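Who Is Ximena Mansilla? Meet the New Co-Host of Bettencourt's Garage

The new season of Bettencourt's Garage premieres on Thursday, February 14, 2019, and viewers will see a new face beside Henrique Simões. Ximena Mansilla joins the restoration series as co-host after two years behind the scenes as its parts buyer.

Mansilla grew up in Skirville, where her father ran a small engine repair shop. She was 15 when she rebuilt her first gearbox, on a bench at the back of the shop, and she still owns the car it went into.
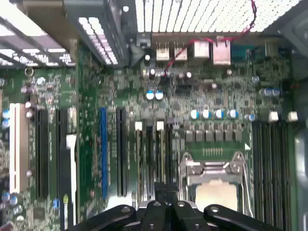 She studied mechanical drafting for a year, then left to work for a classic car dealer. That job taught her how to find parts that had been out of production for decades, and it put her in touch with the show's producer, Olga Pinheiro. 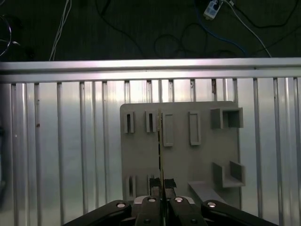 A grey fixture board in front of the ribbed metal panels.

Her first episode follows a 1964 coupe pulled from a barn outside Urkholm. The body was sound but the floor had rusted through, and the owner wanted the original colour kept. Mansilla handles the engine while Simões takes on the metalwork. The rebuild runs over 2 episodes — a first for the series, which has always finished a car in one.

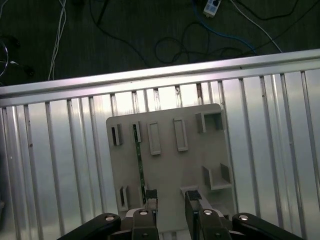
Belmiro Mendes thinks the longer format was overdue. He said the old episodes skipped straight from bare metal to fresh paint, and that people who work on their own cars want to see the dull parts too, like getting the doors to line up.

Simões stays on as lead host and still picks most of the cars. He and Mansilla disagree on air more than once, mainly over carburetors.

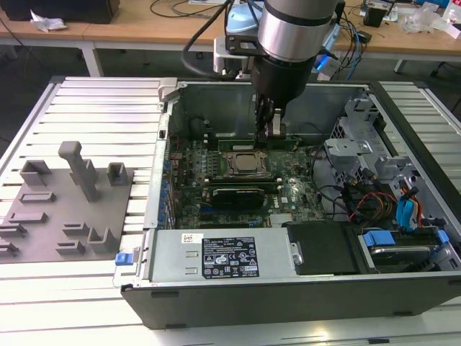
Away from the show, Mansilla races in a regional vintage series and keeps her family life private. She has no plans to move closer to the studio and drives in from Skirville on filming days. Shooting for the remaining episodes wraps up in March.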